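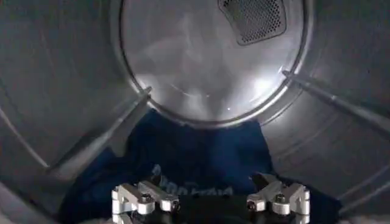

About the Dryer Cell

The dryer cell at Zadwood is one of the working installations maintained by the Laundry Automation Section. Its task is to take finished garments out of a stainless-steel tumble dryer and pass them to the folding table. The cell was commissioned in September and is used by our own staff and by trainees from Holanda.

How the Cell Is Set Up

A single arm stands in front of the dryer on a fixed steel pedestal. It carries a two-finger gripper with metal fingers on a black base, and a small camera at the wrist that looks forward past the fingers. Before each working day the operator runs the Multora alignment program, which brings the open gripper to 17 reference points inside the drum. The two baffles and the rim of the back wall serve as the main landmarks. If any point is off by more than 3 mm, the pedestal bolts are checked and the program is repeated.

Bright steel presents a particular difficulty. Reflections on the back wall can be mistaken for pale fabric, and dark garments lie close in tone to the gripper base. Camera exposure is therefore set with a dark garment in the bottom of the drum, and the setting is recorded in the cell log under form 2093.

Care and Repair

Routine care is the responsibility of Babar Paracha and Sohail Gondal. The hex-socket screws on both fingers are checked for tightness every Monday, and the finger tips are inspected for burrs that could pull a thread. Lint is removed from the vent grille and the camera window at the end of each shift. A finger that has struck a baffle is taken off and measured before it is used again.

Larger repairs are carried out in the Pusero workshop, where a spare pair of fingers is kept ready. Replacing both fingers and repeating the alignment takes nearly 20 minutes.

Staff

Khurram Jafri, Head of Section
Dale Poirier, Workshop Supervisor, Pusero
Shoaib Rana, Training Coordinator
Babar Paracha and Sohail Gondal, Cell Technicians

Visits to the cell may be arranged through the Training Coordinator. Visitors are asked to remain behind the yellow line while the arm is powered and to leave loose scarves and lanyards at the front desk.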